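Diario de taller

Domingo por la noche, con el té ya frío

Llevo todo el día queriendo sentarme a escribir y ahora que por fin puedo me pesan los ojos, pero si lo dejo para mañana se me olvida la mitad. Ha sido mi primera semana entera en la mesa de los brazos, aquí en Prelamari, y todavía me sorprendo buscando con la mano las cajas de antes, las que clasificábamos de pie, charlando, con la radio de Leilani al fondo. Ahora las piezas se agarran solas – bueno, solas no, que para eso estamos nosotras mirando – y yo paso las horas entre la mesa blanca y la pantalla, apuntando cada intento en la hoja. 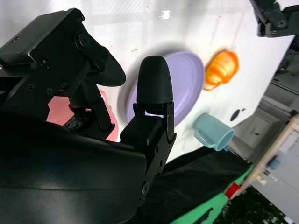
Foto: cámara de la pinza, puesto de pruebas, Prelamari

El plato lila, el cruasán naranja de juguete y la taza azul clarita me los conozco ya como si fueran de mi cocina. Yo creía que lo difícil sería aprender los menús, y resulta que lo que más me cuesta es la paciencia: dejar que la máquina lo intente sin meter la mano. Benedikt me lo repite con mucho cariño, que para eso tiene 27 años de oficio y ninguna prisa. Esta semana cerré 334 intentos en mi hoja, y el viernes me fui a casa con la espalda entera, que en el puesto viejo no me pasaba desde hacía muchísimo.

Eso sí, echo de menos el ruido de la gente. En la sala vieja éramos 21 y siempre había alguien contando algo de sus hijos o de la cena. Brunello se ha ido a Hesholm, al almacén, y dice que está contento, aunque por teléfono lo noté apagado. A Demetrius le han ofrecido el curso de mantenimiento y no sabe si cogerlo. Yo le dije que sí, que lo coja, ¡que con las manos que tiene!

Lo que más me gusta, aunque me dé un poco de vergüenza escribirlo, es el conejo rosa de peluche. Con esas orejas tan largas y lo blandito que es, me parece mucho más complicado de coger que una taza, y cada vez que la pinza se le acerca contengo la respiración como una tonta. 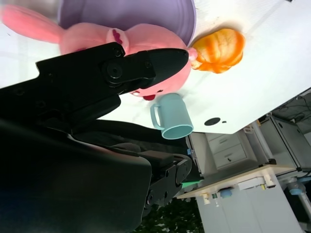 Para mañana

Preguntarle a Benedikt si puedo cambiar el turno de la tarde. Llevarle a Leilani su táper. Llamar a Brunello otra vez, con más calma, y mirar con Demetrius los papeles del curso antes de comer.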